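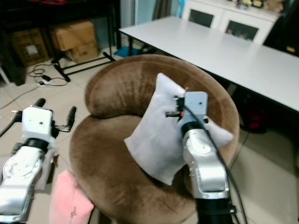
Round velvet chair with a gray pillow.

Upholstery assistant, part time – Himar Furniture Repair

Himar is looking for an upholstery assistant to join our workshop in Sellau. We repair and re-cover chairs, sofas and benches for private customers, and we do seating for two local hotels.

The job is 16 hours a week, spread over mornings. Start time is 8:30. The position is open from September and comes with a trial period of 6 weeks, paid at the full rate.

What you will do:
Strip old fabric, staples and padding from frames
Cut foam and batting to pattern
Sew cushion and pillow covers on an industrial machine
Help load and unload the van when pieces come in
Keep the fabric shelves in order and tell us when stock runs low

You should be able to sew a straight seam and put in a zipper. Experience with heavy fabric such as velvet or canvas is useful – we will teach you the rest, including tufting and piping. You need to be comfortable standing for most of a shift and lifting one end of a sofa. A driver's license helps but is not required.

The workshop is on the ground floor of the old Zarlow mill, a short walk from the Bogdan Street bus stop. Parking is free behind the building. Tools and aprons are provided.

To apply, send a short letter and your work history to the workshop by the end of July. If you have photos of anything you have sewn or covered, include up to 6. Applicants we want to meet will be asked to come in for a paid half day at the bench.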